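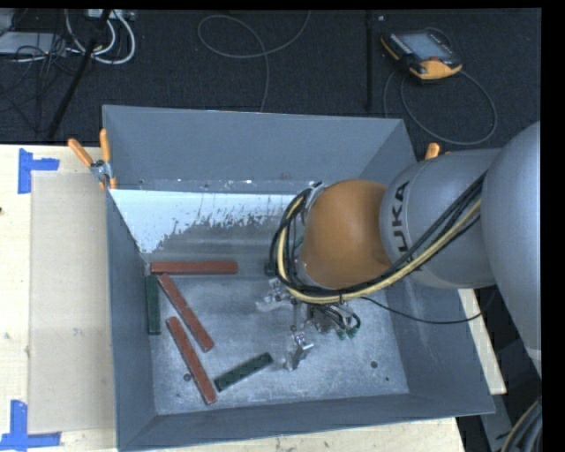

30 mar 2019
Por Hauwa Okoro

Voltei a fazer a ronda de segurança da oficina partilhada de Odgate e, como da última vez me pediram "menos cruzes e mais explicações", desta vez vai tudo com comentários. A ronda anterior foi em janeiro, feita pelo Krešimir Vidmar, e aproveitei a folha dele quase toda (obrigada, Krešimir, a letra é que podia ser melhor!).

1. Saídas e corredores – OK
A porta das traseiras abre bem e fecha sozinha. Havia uma bicicleta encostada ao corrimão, já falei com o dono e ele levou-a logo.

2. Extintores – OK, com reparo
Os 3 têm selo e o ponteiro no verde. O da zona de pintura está pendurado alto demais para mim, e eu não sou assim tão baixa. Peço que o desçam um palmo.

3. Quadro elétrico – A CORRIGIR
A tampa não encaixa em baixo. O Rodel Cruzado diz que é só uma mola e que a troca numa manhã. Entretanto ninguém encosta tábuas ao quadro, por favor, que foi assim que a tampa empenou.

4. Extensões e fichas – A CORRIGIR
Encontrei uma extensão remendada com fita adesiva atrás da serra de fita. Cortei-lhe a ficha ali mesmo e foi para o lixo. Se era vossa e tinham carinho por ela, paciência.

5. Serra de fita e berbequim de coluna – OK
Proteções no sítio, botão de emergência testado duas vezes em cada máquina. A serra faz um barulhinho ao arrancar que não fazia em janeiro, fica anotado para a revisão.

6. Aspiração de serradura – OK
Saco trocado nesse dia. Foram 20 minutos a sacudir o filtro no pátio e ainda tenho pó nas orelhas.

7. Tintas, colas e solventes – A CORRIGIR
Duas latas sem rótulo no armário metálico. Uma cheira a verniz, a outra não quis investigar muito. O Costel Gashi ficou de as levar ao ecocentro de Skescombe. Trapos com óleo vão para o balde com tampa, sempre, mesmo quando é "só um bocadinho".

8. Primeiros socorros – OK, com reparo
Faltam pensos dos pequenos e o soro fisiológico está quase a acabar o prazo. Encomendei os dois.

9. Chão e iluminação – OK
A lâmpada por cima da bancada do fundo já não pisca – milagre. Continua a haver um ladrilho solto junto ao lavatório, marquei-o com giz.

10. Óculos e auriculares – OK
Há para toda a gente, mas lavem os óculos antes de os pendurar!

Os pontos 3, 4 e 7 ficam em aberto até eu os rever com o Rodel. A despesa prevista é de 38 euros, e a fatura segue na pasta do costume.

Contacto: Hauwa Okoro, Oficina de Odgate | © 2019 Oficina de Odgate | Voltar ao topo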